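Can a machine tidy the living room yet?

Readers have asked whether the household robots we wrote about in April are any closer to being something you could buy. For most jobs around the house the answer is still no, though a few are nearer than they were.

Floors are the easy part. A robot vacuum works on one level, pushes nothing heavier than dust and can bump into a chair leg without harm. Putting things back where they belong is much harder. The machine has to know what it is looking at, pick it up without dropping or crushing it, and set it down the right way up in a sensible place.

The team at Sudura has been working on this second kind of job. Its two-armed test machine was given 187 attempts at moving a small object from a chair to a table, and finished 167 of them. The misses were mostly thin or flat things. Paperback books slid out of the jaws, and picture frames tipped over when they were let go. A person does these jobs with small changes of grip that are hard to write down as instructions.

For that reason much of the training now starts with people. Someone holds a pair of grippers and does the chore with them, and the movements are used to teach the machine. Bozsik, which makes shelving, has tried the same method for packing at its own works. It found that 100 runs of one task were enough for a box of one size in one spot, and nowhere near enough once the box was turned round. The set it uses now has 673 runs in it.

Speed is the other problem. Clearing a coffee table takes most of us a minute or two. The Sudura machine needs far longer and has to have someone standing by to stop it. It also has to be shown each new room, and a glass table top still confuses it.

On the shop floor things are further along, mainly where parts arrive in the same place every time. Homes are not like that. We would not put money aside for a tidying robot next year, and anyone offering one should be asked to show it working in your own front room.

The framed deer here is a typical task: two hand-held grippers, a thin black frame and a round table to put it on. 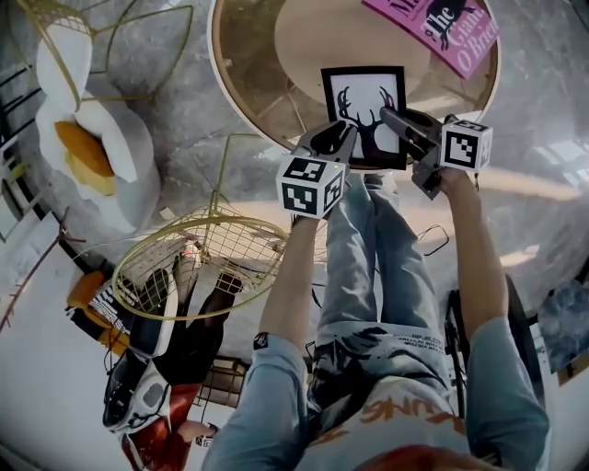
Atley newsletter | Home and Workshop | 26/11/2020

Next issue: Golska's laundry folder, and whether it can manage a fitted sheet.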